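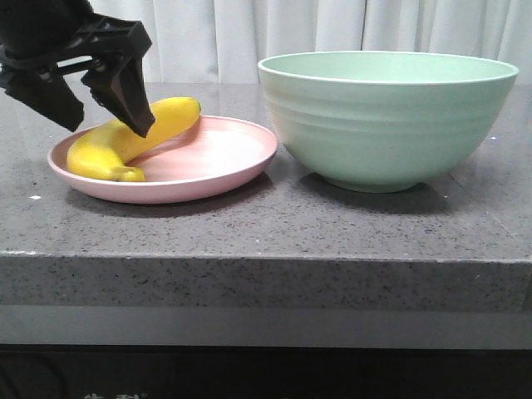 Ternen releases version 3 of Stulari, its planning software for robot grippers

Usholm, October 26, 2023 - Ternen today makes available version 3 of Stulari, the software which plans and controls how a robot gripper takes hold of objects and puts them down. The new version is made for work with kitchen items and fresh food, where the shape of each piece is different and where too much force leaves a mark.

In earlier versions, Stulari calculated one complete movement before the arm started. If the object rolled a little or the plate under it moved, the operator had to stop the program and begin again. Version 3 makes the plan in short steps and checks it against the camera at every step. When the position of the object has changed, only the remaining part of the movement is calculated again.

The second large change is in the contact module. It now treats the first touch as a separate phase of the grasp, with its own limits for speed and force. One finger may reach the object before the other, as happens often with curved fruit, and the planner then decides if the second finger should close or if the whole gripper should first turn. The user can set the limits for each class of object in a simple text file.

Perception has also been improved for pale and matt surfaces. Customers told us that plates and bowls standing close together were sometimes read as one single object, especially when light was reflected from the inner side of a plate. The new segmentation model was trained with 824 additional recordings of tableware, fruit and vegetables on stone, wood and steel worktops. It runs on the same computer as the planner and does not need a connection to the internet.

In tests at our laboratory in Usholm, replanning with version 3 was up to 8 times faster than with the previous release. The test set consists of 532 grasps and is delivered together with the software, so that customers can repeat the measurement on their own equipment.

Version 3 was prepared together with Haldane, which has used a preview of the software since June in its test kitchen. Haldane contributed the new log viewer, where camera data, finger positions and planner decisions are shown on one common time line. The log viewer is included in all licences.

Existing customers with a valid maintenance contract receive the update without extra cost. Configuration files from version 2 can be imported, but the force limits must be checked by hand before the first run - the units have changed. A migration guide is found in the documentation.

About Ternen
Ternen develops software for motion planning and perception in robotics. The company has its office and laboratory in Usholm.

Press contact
Ternen, Press Office, Usholm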